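**Unit 6 notes: can a machine do the chores yet?**
Course tutor: Odette Pruvost. Read before the March workshop.

Last time we looked at machines that do one job in one place. A dishwasher is a good case. It cleans well, but somebody has to load it, and the loading is the part that has stayed with us. Most of the housework left over is of that kind: picking things up, moving them, putting them where they belong.

The same goes for the shop floor. At the Guslow packing site, conveyors and label printers have run by themselves for years. The benches at the end of the line, where odd items are sorted by hand, are still staffed on every shift.

**6.1 Why tidying a table is hard**

Break the job into steps and see what each one asks for.

1. Find the object and tell it apart from the table.
2. Decide where to take hold of it.
3. Get the fingers there without knocking anything else.
4. Close with enough force to lift, and no more.
5. Carry it and let go in the right place.

People do all five without thinking. For a two-finger gripper, step 2 is often the worst. A wooden block has flat sides and will take a rough grasp. A leather pouch with a zip has a curved edge and may give when squeezed. A wide, rounded case may be too broad for the fingers to span, so it has to be pushed, tipped, or held by a rim. Dark objects can also give trouble at step 1 if the camera loses their edges in shadow.

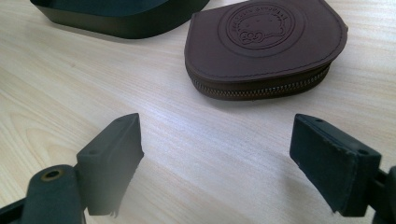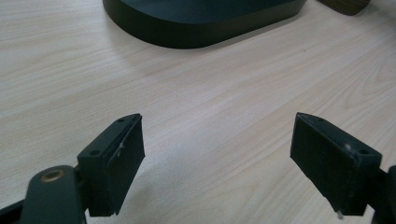
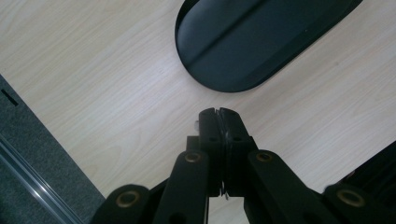 Fingers and table tops, all three.

**6.2 What the numbers mean**

Be careful with success rates. The Darnari study in your reading pack reports 236 good pick-ups out of 358 tries on household items. That is just under 66 per cent. For a research paper it may be a fair result. For somebody clearing up after tea it means one thing in three is dropped, missed or left behind.

Ask these questions of any figure you are given:

- Had the machine met the objects before?
- Were they placed neatly, or as people leave them?
- Who reset the table after a failure, and was that time counted?
- Did "success" mean lifted, or lifted and put away?

Mathis Bodin's talk on the Riviere trial (slides in the shared folder) is useful on the third point. His team ran 218 tries and logged the resets separately. The resets took longer than the picking.

**6.3 Learning from people**

One way to teach a machine is to have a person do the chore with a gripper held in the hand and a camera fixed to it. The recordings show the approach, the closing and the release from close up. No robot arm is needed while recording, so it can be done in an ordinary room. The Hivov set has 2064 recordings made this way. Its weak point is variety: most come from a few rooms, and a system trained on them may do worse on a table it has not seen.

**6.4 Where we are**

Fixed jobs with known parts: yes, and for a long time. Mixed objects on a clear table: partly, and slowly. A whole kitchen or a cluttered bench, unattended: not yet.

**For the workshop**

Choose one chore you do every day and write out its steps as in 6.1. Mark the step you think would fail first and say why. One side of A4 is enough. Bring two copies, as you will swap with a partner.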